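From: Attila Szekeres
To: pludum-users
Subject: Re: [pludum-users] Left glove drifting again

Erzsébet Kovács wrote:
> Hello all, on Sunday our left glove lost its position again, and
> the Poltow arm following it swung into its end stop. No one was
> near it, thank goodness. Error 605 in the log both times. Has
> anyone else had this, or should I send the glove back?

Dear Erzsébet,

So sorry to hear it, and so glad you were all well clear! Please don't post anything back just yet. We had 605 for most of July and I blamed the software the whole time (apologies again to Gulyás, who was very patient with me). In our case it was the cable, right where it goes into the module – a little tug there and the tracking went, but the arm carried on with the last speed it had been given.

Do switch the arm off at the wall before you try the tug yourself. I'd also set the hold timeout to 2 seconds or less, as ours had been left at 4, and that felt very long indeed – long enough to dent a Clenix cabinet.

Let us know how you get on, and warm wishes to everyone there.

Attila 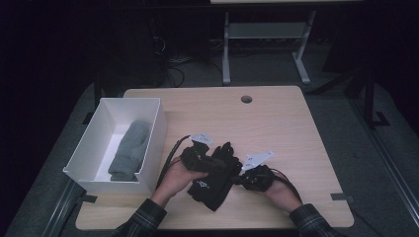 Both gloves with their trackers and cables, on the desk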